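Rirura Hand-Held Gripper: Review After the Nanitz Open Day

I'd been reading about the Rirura for months before I got to hold one, so when Nanitz opened up their workshop in Cendholm this November I put my name down the same morning. I'm so glad I did! I teach an after-school robotics club and I was half hoping to talk myself out of spending the money.

For anyone new to these, you hold the gripper in your hand and do a chore with it, the camera on it records everything, and the recordings are used later to teach a robot arm the same chore. Birdie Escobedo ran our table and she was wonderfully patient with us (I asked her the same thing about the trigger three times). Alaric Greenberg gave the talk beforehand, a bit long, but his part about how cloth behaves was worth the drive.

The tool weighs 628 grams, and you feel it. After 8 minutes my wrist was talking to me. The trigger is lovely, though - smooth the whole way, with enough give that you can tell when the fingers have met something. Hard objects were easy. I moved blocks and cups from one bin to another and felt like a genius.

Cloth was another story, and it's where I spent most of my visit. Pinch too little and it slides away from you, pinch too much and you pick up three layers when you wanted one.
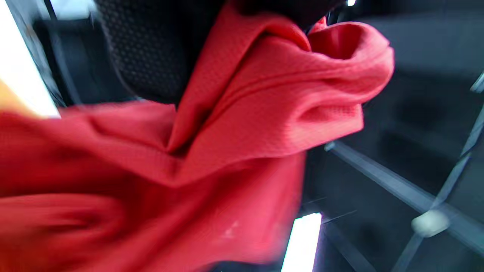
The camera sits close to the fingers, so a big piece of fabric takes over most of the view, and if you swing your arm the way I do, part of it smears. Birdie told me to slow down at the moment of the pinch and it did help, though it made me feel like I was moving underwater.

The kit is 300 dollars, plus 67 for the spare finger pads, and I do think the pads should be in the box. I've used the older Batista gripper at the club, and the Rirura is nicer in the hand but heavier. I'd happily buy one for the older kids. For the little ones I'm going to wait and see if Nanitz brings out a lighter handle, which Alaric hinted at over coffee.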